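I came round to cooking from packet bases rather slowly, I must admit. My mother made everything from scratch and I had it in my head that a sachet was cheating. Then I moved into a flat with a kitchen the size of a wardrobe, my neighbour Cinzia Fontana lent me her wok, and I have been a happy cheat ever since! So this is how I do a weeknight stir-fry with bought sauces, start to finish, for two hungry people or three polite ones.

## Before you start

Get everything chopped first. I know every recipe tells you this and I know you skip it (I did for years), but a stir-fry is over so quickly that you really can't be peeling garlic while the onions are going. You'll want:

- 1 large onion, in thick slices
- 3 cloves of garlic and a thumb of ginger, both chopped small
- a red pepper and a good handful of green beans
- 216 g firm tofu, or whatever your block weighs once drained
- 50 g of sauce base, the oily, spicy sort
- 2 tablespoons of a neutral oil
- cooked rice, kept warm under a plate

Pat the tofu dry with a clean tea towel and cut it into cubes. If you have time, let it sit on the towel while you do the vegetables - it browns much better.

## Reading the packets

Lay your packets out on the worktop and have a proper look at them before the hob goes on. If the label is in a language you don't read, a phone translator will usually give you enough to be going on with. What you're after is the weight, how many people it feeds, and whether salt comes near the top of the ingredients. When it does, I use half the packet and taste before adding more.

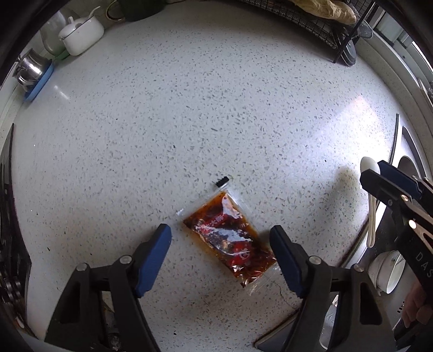
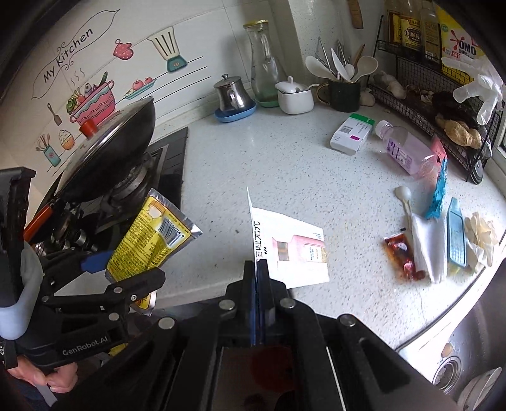

*First photo: a clear packet of reddish-brown sauce. Second photo: the yellow foil sachet and the white and pink package, with the wok behind.*

Snip the corner with scissors over a small bowl. Please don't use your teeth, I have ruined a very nice shirt that way. Oily sauces tend to settle, so give the packet a good squish between your fingers before you open it.

## Cooking

1. Heat the wok over a medium-high flame, then add the oil and swirl it round.
2. Fry the tofu until it's golden on at least two sides. Lift it out onto a plate.
3. Turn the heat down a touch and add the garlic and ginger. Half a minute is plenty.
4. Add the sauce base and stir it gently until the oil turns red and it smells wonderful. Keep the heat low here, as burnt chilli is bitter and it makes everybody cough.
5. In go the onion, beans and pepper, with a splash of water. Put the lid on for three minutes.
6. Lid off, tofu back in, heat up, and toss until the sauce clings to everything.

Taste it now. If it's too salty, a squeeze of lime and a teaspoon of sugar will bring it round, and so will more rice!

## Leftovers

Any sauce you haven't used should go into a clean jar in the fridge, and I try to finish mine within 72 hours. It's lovely stirred through noodles, or on a fried egg if you're having that sort of evening.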